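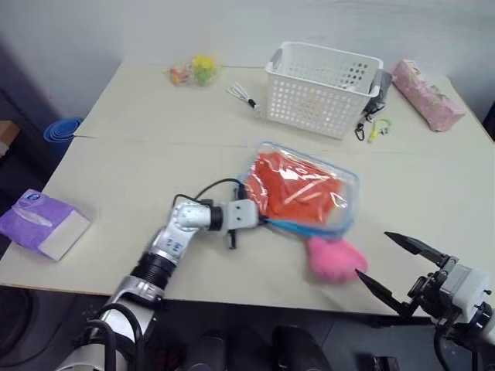
Orange cloth folded in its zip bag, pink fluff tucked under the corner.

Dye notebook, February. Started 7.40 am, kettle on first, then the burner.

Madder again. I said I'd leave it alone until the spring but the Bralcombe order wants a proper warm red on wool and I'm still getting brick, so back to it I go. Batch 677, and I'm writing this one up as I go along because the notes for the last one are two words and a tea ring.

Fibre is the Cludden wool, the softer of the two cones, 800 g wound into skeins with loose figure-of-eight ties. I tied them too tight last time and got pale bands all the way along (very pretty if you wanted pale bands, which the customer did not). Scoured overnight in warm water with a bit of neutral soap, and I was surprised how much grease came out of something sold as clean. The water was the colour of weak gravy. Second rinse still cloudy, third one clear enough.

Alum mordant with a pinch of cream of tartar, brought up slowly over an hour and left to cool in the pot. I'm fairly sure now that the slow cooling matters more than I used to think. The skeins I fished out early back in the autumn took the colour well enough on the outside but you could part the strands and see the cheat.

Madder went in as a fine powder, tied up in an old pillowcase – never again as loose powder, I was picking gritty bits out of that cardigan wool for days. Soaked it beforehand and threw away the first soak, which takes off some of the yellow. Added a spoonful of chalk too. Our tap water is soft and madder does seem to want hard water, and I'd rather stir in chalk than drive out to Cludden with jerrycans.
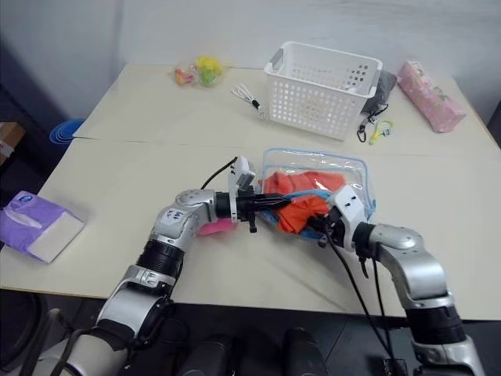
Clear pouch with the blue trim, orange cloth inside.

Temperature is where it all goes wrong, at least with me. The big Riedl pan holds its heat like a storage radiator, so if I see 65 on the thermometer and turn the gas down, it sails on up past 70 and there go my reds, off to brown. Today I turned it off much sooner and let it coast. Topped out at 62! Then on and off with the burner for the rest of the morning, with a book in one hand and the thermometer in the other. Dull work but I think it's the trick. Would love a proper controller for this pan, so if anybody reading has a spare one under their bench, come and see me.

Lunch. Came back at ten to two and it had dropped to 51, no harm done as far as I can tell.

Took one skein out at three o'clock and held it by the window next to the sample card. Wet wool always looks a good bit darker, so I'm not cheering yet, but it's red. Real red, with only a whisper of orange when you turn it. Put it straight back in for a night in the bath.

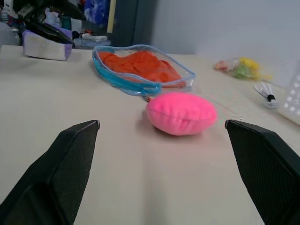 Pink plush nearest, pouch with the turquoise-blue zip behind it.

Other bits before I forget them.

The Nakham cotton is a different animal altogether. I ran a strip of it in the exhaust bath from the batch before and it came out a sort of sad salmon. I gave it the same alum as the wool, which was lazy, and cotton wants tannin first. Oak gall next time, if the jar hasn't gone lumpy, or pomegranate if it has, and then I'll put up with the yellow.

The swatches on the south windowsill have had a month of what passes for sunshine. Madder hardly moved, weld a touch faded, the beetroot one has gone beige and serves me right for trying. Leave them up until Easter please, and don't straighten the foil strips, they're covering the bits I want to compare.

Cost so far is creeping up. I bought the madder in the big sack and it's a lot nicer than the little pots, but it does want using before it gets damp. Lid ON the bin, everyone.

To do:
Lift the skeins tomorrow, cool before rinsing, no shocking them under the cold tap.
Keep the exhaust bath for a peach.
Write the chalk amount on the card this time.
Order more alum.
Find out whether Bralcombe want it skeined or balled, and whether the fringe yarn has to match.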